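Lecture 4. Migraine: Diagnosis and Preventive Treatment
Course notes prepared by Mariann Oláh, Tullside

Before this lecture, please repeat the anatomy of the trigeminal nerve from the previous handout. I will not repeat it in class.

What we call migraine

Migraine is a primary headache disorder. It means that the headache is the disease itself and is not caused by another illness, such as infection or a tumor. The attack lasts from 4 to 72 hours in adults when it is not treated. The pain is often on one side of the head, it pulsates, and it becomes worse when the patient walks or climbs stairs. Many patients have nausea, and most of them dislike light and noise during the attack.

In a part of the patients the headache comes after an aura. The aura is usually visual: zigzag lines, or a blind spot which grows slowly. It develops over minutes. A visual loss that comes suddenly, in one second, should make you think about a vascular cause.

Taking the history

The diagnosis is clinical. Ask the patient on how many days per month there is any headache, and separately on how many days it is severe. Patients remember the severe days well and forget the mild ones. For this reason we give a headache diary at the first visit. Ask also about every painkiller, including those bought without prescription.

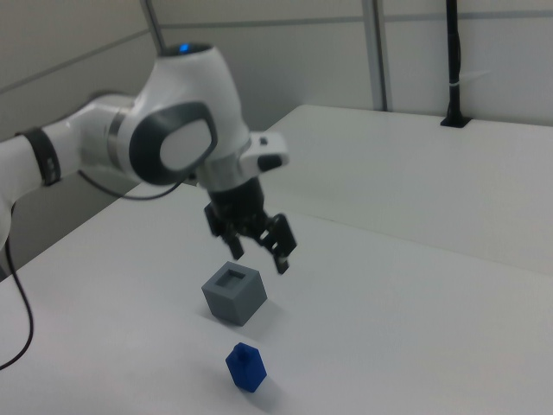
Warning signs

Send the patient for urgent examination if the headache reached its maximum within one minute, if there is fever with stiff neck, or if you find a new neurological deficit. A first headache after the age of 50 also needs investigation, even when the description sounds like migraine.

Preventive treatment

We discuss prevention when attacks are frequent, or when they are rare but the patient loses work or school because of them. The main groups of oral drugs are beta blockers, certain antiepileptic drugs and certain antidepressants. Choose according to the other diseases of the patient. Propranolol is not suitable in asthma. Valproate must be avoided in women who can become pregnant.

The dose is increased slowly, and the effect is judged after two to three months at the full dose. Many failures in practice are only treatments stopped too early.

For the seminar

Read the case of the patient, age 58, in the folder of Halima Onuoha. Write down which warning sign is present and which preventive drug you would not give. Bring your answers on paper.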